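Fivach open day, who went?
Board: Local meetups and shop visits
11 replies

mrs_tokarz
Posted 10/03/2025

Went to the Fivach open day with my brother-in-law and I'm still thinking about it, so I figured I'd write it up while I remember the good parts. Parking was a mess (use the Olmont Street side if they do another one) and they ran the tours in groups of 16, so we stood in the hallway for a while eating those little wafer cookies. Then they took us back to the room with the two-arm setups, and that was the part I'd come for.

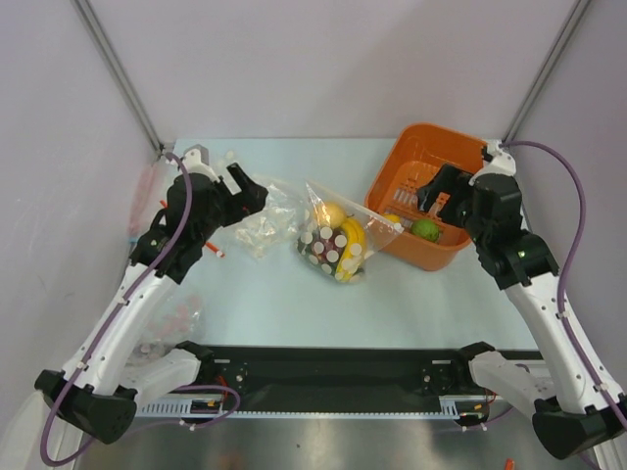
I've been packing grocery orders for years, so I went in with opinions. Cans and boxes don't impress me, I want to see bags. Bags slide, they fold over, they grab onto each other. So I was happy to see they'd put the produce in clear plastic, with the grapes and bananas sharing one bag and the basket right up against it. Anybody can pick up a lemon! The woman running our group, Emília Koubek, let us ask whatever we wanted and didn't rush us, even when my brother-in-law got going about conveyor belts.

We stayed 80 minutes, which is longer than I stay at weddings. Did anyone else go?

gajewski_fan
I was in the group after yours I think. Liked it, but I thought it was slow. Painfully slow. My kid bags faster than that and he's looking at his phone the whole time.

mrs_tokarz
Oh it was slow, no argument. I just don't care that much about speed at a demo. Our new hires are slow too for the first two weeks.

bogdan_k
Bogdan Kalinowski here, some of you know me from the August swap meet. I have to side with gajewski_fan. I saw the Stistemano demo last year and they moved right along. If you're inviting the public in, show them something that moves.

wjasinska
Stistemano had hard plastic tubs, Bogdan. Same tub every time, same spot on the table. I was standing next to you! You can't compare that with a zip bag that changes shape every time you touch it.

bogdan_k
Fair, it was tubs. Still think people walk out remembering the pace.

wjasinska
Some people. I walked out wanting to know how they deal with the film being see-through. I asked the younger guy by the door and he gave me a long answer about lighting that I only half followed. What I did get is that they care a lot about the view from down by the fingers, because from farther back the opening of a bag is hard to make out. They had that view up on a monitor for a bit and I liked it better than watching the arms.

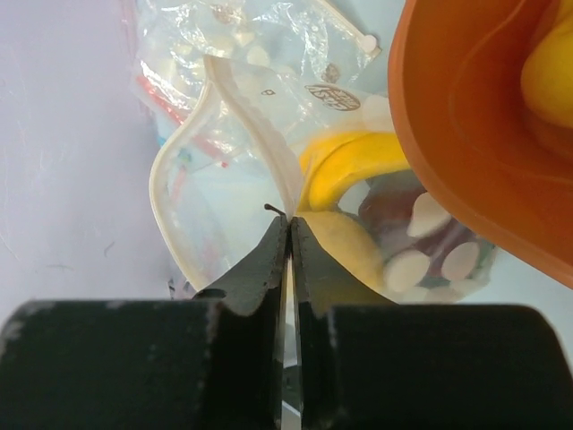 Close-up at the fingertips, right at the rim of the open zip bag. Orange bowl in back.

mrs_tokarz
Ooh, I missed the monitor completely, I must have been on the wrong side of the room. Look how beat up the bases of those fingers are, the black is rubbed right off in places. I like seeing that. Makes me think the thing gets used on days when there's no company.

gajewski_fan
Or they bang it into the table a lot lol

ramalho_a
Could be both. I do maintenance at a bottling plant and our grippers get scuffed up like that. I wouldn't read much into it.

My one complaint is different. I wanted to hear what happens when it drops something or tears a bag, who steps in, how long you're down. I asked twice and got a nice smile. Great cookies though.

mrs_tokarz
Américo, you should email Emília, she gave our group a real answer on that. She said a person resets it by hand and that they write down every miss. She didn't have a number for us, and I'd rather hear that than a made-up one.

ramalho_a
Okay, that's more than I got. I'll write her. If they do another one in the spring I'd go back, but I'm getting in the early group.

bogdan_k
Save me a spot. And somebody tell me which side of the room the monitor is on.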